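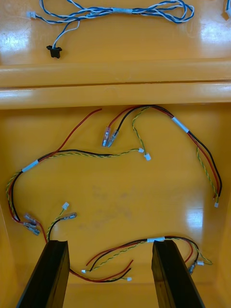

Page 3

Zomosora Works Memory Project
Second progress report to the Jakab Fund
Prepared by Jolán Bíró, project lead

Where we are

The project is recording the working lives of people who were employed in the factories on the east side of Zomosora between the end of the railway works and the closure of the Walia plant. The grant pays for the interviews, the transcripts, a public catalogue and a small touring exhibition. The interviewing is nearly done. The transcripts are behind. The catalogue is on time and the exhibition has changed shape since the last report, as explained further down.

Interviews

We have now recorded 148 people. The application set a target of 151, and the last three interviews are booked for October. Two of those are with former canteen staff, a group we had almost missed. The third is with a woman who kept the wages books at Walia for most of her working life and who has twice had to put us off through illness. If she is not well enough we will ask her whether she would like her niece to read out the notes she has already written for us. We would mark the recording clearly as a reading.

Most interviews took place in people's homes. We had planned to use the library's meeting room, but it is next to the children's area and the sound was poor on every recording we tried there. Home visits take longer and cost more in travel. They have also given us better material. People fetch things from cupboards: payslips, long service certificates, a tin of works badges, a shift rota with notes on the back about who was covering for whom. We photograph these on the spot with permission and leave them where they are.

The balance between departments is uneven. Assembly and packing are very well covered. The tool room and the drawing office are thin, mainly for reasons of age, and we do not expect to improve on this within the grant period. Night shift workers were hard to find at first and then came forward together after a notice went up at the bowls club.

There was one complaint. A man felt that his brother's account of the strike had been unfair to him by name. We met both of them separately. The brother agreed to close a short passage for his lifetime and the complaint was withdrawn. We have since added a question about named people to the consent form, and interviewers now go through it aloud at the end of the session as well as at the start.

Transcripts

Transcription is the part of the work that has gone least well. Our original transcriber left in the spring for a full-time post and it took us nine weeks to replace her. Speech in Zomosora moves between languages within a sentence, and shop floor words are often in neither. The new transcribers are good but needed a word list before they could work at a sensible speed. We built one with help from two retired foremen. It covers tools, job titles, nicknames for buildings and the names of tea breaks, of which there were several.

Just under half of the recordings now have a checked transcript. A further batch has been typed but not read back against the sound. At the present rate we will finish five weeks after the date in the grant agreement. I would like to ask for that extension. No extra money is needed, as the fee is paid per recorded hour and the total hours have not changed.

We tried automatic transcription on a sample of four interviews. It saved time on the clearest speaker and cost time on the others, so we have dropped it.

Catalogue

The catalogue is held on the county archive's server and went live to staff in the summer. It has 1369 entries so far, counting each photographed item as one. Public access will follow once the closed passages have been checked by a second person. The archive has asked us to use its own subject terms, which do not suit factory work very well ("Industry, general" would cover nearly everything we have). We have agreed to use its terms and add our own in a separate field. Searching works on both.

Place names have needed more care than expected. The district known as Nusier appears under three spellings in the works newsletters, and older speakers use the name for a larger area than the present ward. We have settled on the modern spelling with a note.

Storage is secure. Copies are kept at the archive and at the college, and the recorders are wiped only when both copies have been opened and listened to.

Exhibition

The first plan was for twelve standing panels. After visiting the venues we found that four of the six cannot take them, because of low ceilings or fire doors. We have moved to a table display with listening points and a printed booklet. The designer charged a small fee for redrawing the layout, which came out of contingency.

The booklet is 40 pages and will be free. We are printing 1000 copies. Proofs have been read by everyone quoted in it. Corrections were mostly to dates and to the spelling of surnames, though one speaker asked for a whole paragraph to be put back into the order in which he had said it, and he was right.

The college has offered its foyer for the opening. The tour then goes to the library, the health centre, the Nusier community hall, the market building and the railway club. The market building is still to be confirmed in writing.

Schools

Two secondary schools took part in the reading day. The pupils listened to extracts and then wrote letters with questions to the speakers. More than 30 letters were sent, and nearly all have been answered. The primary school withdrew owing to staff absence. We have kept its place open for next term.

Money

Spending is within budget overall. Travel is over, for the reason given above, and room hire is under by almost the same amount. Transcription is underspent only because of the delay and will be used in full. I would like permission to move the remaining room hire into travel. The full table is in the annex, with receipts.

Decisions we need from the Fund

An extension of five weeks for transcripts only.
Agreement to the transfer from room hire to travel.
Agreement to the table display in place of standing panels.
Confirmation of how the Fund wishes to be credited in the booklet. The printer needs the wording and the logo by the end of October.

Next period

Finish the last three interviews. Complete the second check on closed passages. Print and deliver the booklet. Train the foyer staff at the college to change the batteries in the listening points and to reset them if they stop. Hand over the first set of signed consent forms to the archive, with the index.

Jolán Bíró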